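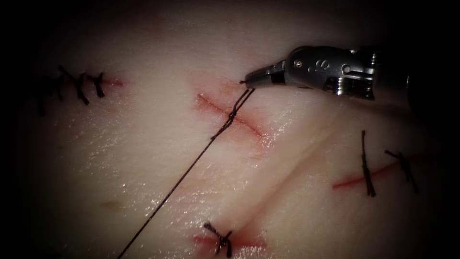
Gaëtan Gilbert wrote in overnight to say that my count of the Romlow Courier's front pages was unsound, as I had treated a headline and its standfirst as a single item when the two often lean in different directions. He is right about the standfirsts. I have split the column in the spreadsheet and begun again from November.

5 July 2014

Worked on the recount from breakfast until early afternoon. The sample is 407 front-page items on the council's bus contract, taken from the Courier and from the Moussa bulletin, print editions only. Each item now has a code for the headline, a code for the standfirst and a code for the first named source. The codes run from 1 (hostile to the council) to 5 (friendly), with 3 for plain reporting. Under the old method the Courier averaged a little below the middle. With standfirsts taken separately it moves further down, and the bulletin hardly moves at all.

The order of sources matters more than I allowed for in the spring. In the Courier the first person quoted is nearly always from Clandex, the firm that lost the contract. The council's reply comes after the turn to page 2, where it is accurate, complete and read by far fewer people. None of this amounts to a false statement. The paper could defend every sentence. A complaint to the regulator on grounds of accuracy would fail, and I have told two correspondents so this week.

The bulletin has the opposite fault. Stondus, who hold the contract, take the back page every issue, and the bulletin has not printed a passenger complaint on its front since the spring timetable came in. I found thirteen letters on late running in the inside pages and no report following any of them up. I do not know whether the advertising has anything to do with it and will not say so in print. The two facts can be set down in separate paragraphs, though a reader will join them whatever I do.

Gilbert also objected to my use of the word "campaign". His point was that a campaign needs a stated aim and the Courier has never stated one. I went back through the leader columns to check. There are five on the contract. Four ask for the figures to be published and the fifth asks for the leader of the council to go. I would call the fifth a campaign and the other four ordinary leader writing. Changed the word to "coverage" throughout the draft, apart from the paragraph on the fifth.

Coding problems still open:

Items where the headline is a question. At present they go down as 3. "Who signed this off?" is plainly not a 3. Provisional rule: code the question by the answer the item gives, and where it gives none, code it 2.

Items taken whole from the wire. Excluded for now. The Courier writes its own headlines for these, so there is a case for counting the headline and leaving the text out.

Corrections. The Courier has run two on this subject, both at the foot of page 13, both for errors that had appeared on the front. They are not front-page items and so fall outside the sample. Put them in a note.

Reread the draft after tea. The opening is too warm. I had written that the paper was getting its revenge on the council for the loss of the public notices, which I believe, but I have only the dates to show for it. The notices were withdrawn in November and the tone of the headlines drops in the same month. Cut "revenge". Kept the dates and the chart.

Replied to Gilbert at some length, thanked him for the standfirsts and asked whether he would code a block of items without seeing mine. If our codes agree well I shall publish both sets. If they do not I shall need a stricter definition of 2 and 4, and the piece will wait. He has not said yet whether he kept the spring issues of the bulletin. The library's run has a gap there and the bulletin's office does not answer letters.

To do: wire items, chart labels, the note on corrections, new ribbon of page markers.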